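On Saying Grace Before the Fries

Védís Overgaard

My grandmother thanked God for everything, including the bus. I inherited her casserole dish and very little of her stamina. For years my own grace before meals has run to nearly five seconds, and on a hungry evening I can get it under two.

So I was in no position to sneer when our study group reached the ten lepers in Luke. Ten are healed, one comes back to say thank you, and Jesus asks where the others went. We all shook our heads at the nine. Then we ate the cookies without a word of prayer and went to find our coats.

I have a soft spot for the nine, I'm afraid. They were told to go show themselves to the priests, and they went. They followed instructions. Most church newsletters would be thrilled with that kind of turnout.

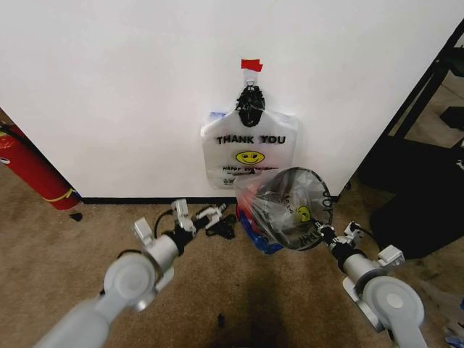 Thanks, in bold type, with a smiley face.

What bothers me is how easily thanks becomes a thing we print. We put it on bags and at the bottom of emails asking for money. I put it at the end of prayers that were really shopping lists, in the spot where a business letter says "sincerely."

The one who came back was loud about it, Luke says, and fell on his face. I can't see myself doing that over fries. But since March I have been trying to name one particular thing before I pick up the fork. Last night it was the bus.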